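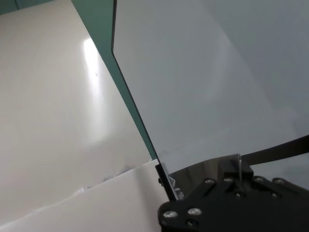 Section 4: Setting up your league and getting through draft night

If you followed section 3 you now have a Trumby account and an empty league with your name on it as commissioner. Good! This part takes you from there to a finished basketball draft. I run a ten-team league called Pomow, and most of what follows comes from setting it up and breaking it a few times, so where I tell you to watch out for something, please do watch out.

Last updated 10 November 2018. Menus are the ones in the current Ruvwood draft client. If yours look different, update first and come back.

4.1 Before you start

You'll need the email address of every manager, your league ID (mine is 2524, yours is in the top right corner of the league page), and a decision on head-to-head or season points. Get that last one settled with your group now. Trumby locks the format once a second manager joins, and the only way back is to delete the league and send all those invites over again. I did this in July with plenty of time to spare and it was still a pain.

4.2 Creating the teams

1. Open League, then Settings, then Teams.
2. Set the number of teams. I wouldn't go under 8 for basketball - every roster ends up stacked and the waiver wire turns into an all-star game.
3. Click Invite and paste in the addresses, one per line. Commas don't work, whatever the hint text says.
4. Wait for each name to turn from gray to black. Gray means invited, black means joined.
5. Click Lock Teams.

Note: Invites expire after three days. If somebody is still gray on day four, hit Resend. Don't add them a second time or you'll get a ghost team that drafts on autopilot and takes real players with it.

4.3 Roster and scoring

1. Go to Settings, then Roster.
2. Choose a template. Standard gives you ten starters and three bench spots, and I'd leave it alone for your first season.
3. Add one injured spot. (Two if your group complains a lot. Mine got two.)
4. Switch to the Scoring tab and pick Nine Category or Points.
5. If you picked Points, check the value for turnovers. It comes set to zero, so a guard who throws the ball away six times a night costs his manager nothing. We use minus one.
6. Click Save at the bottom of the page. There's a Save at the top as well, but it only saves the tab you're on.

Caution: Changing scoring after the season starts recalculates every past week. Standings will move, and so will your friendships. If you absolutely have to change a value, do it before the first games tip off.

4.4 Loading player rankings

Trumby comes with its own rankings and they're okay. I prefer the Avcı list, which goes 308 players deep and doesn't fall apart in the late rounds, when you're hunting for a backup center who blocks a shot now and then.

1. Download the list as a plain CSV file.
2. Open the Ruvwood client and choose Rankings, then Import.
3. Match the columns. Player and Position should match by themselves. Rank sometimes gets read as Age, so look at that one before you click Next.
4. Click Import and give it a minute. The bar likes to sit at 53 percent for a while and then jump to the end. Leave it be.
5. Scroll to the bottom and see whether any names landed in the Unmatched box. It's usually players with a Jr. or an accent in their name. Drag each one onto the right player by hand.

Note: Your imported rankings are private. The other managers still see the default order unless they load their own list.

4.5 Setting the draft

1. Go to Draft, then Schedule.
2. Pick a date and time. The clock shows your time zone, and everybody else sees theirs, so say the time zone out loud in the group chat anyway.
3. Choose Snake or Auction. Snake is quicker and easier to explain to new people.
4. Set the pick timer. Ninety seconds is comfortable. Sixty is fun until someone's phone dies.
5. Click Randomize Order. You can do it as many times as you like, but each click is logged and visible to the whole league, so click it once!

4.6 On the night

1. Open the draft room half an hour early.
2. Check that every team has a green dot.
3. Run the sound test. The chime for your turn is very quiet on laptops.
4. Put at least fifteen players in your queue. If your connection drops, the client picks from the queue first and only then goes to the rankings.
5. Click Start Draft.

If you need to stop for any reason, use Pause and not the back button. Going back in the browser drops you out of the room, and as commissioner that freezes the timer for everyone until you rejoin.

To undo a bad pick, open the pick log, find the pick and click Reverse. Only the most recent pick can be reversed - anything older has to be fixed afterward with a commissioner trade, and I cover those in section 6.

When the last pick is in, the client asks if you want to publish rosters. Say yes. Waivers open the next morning, and section 5 starts there.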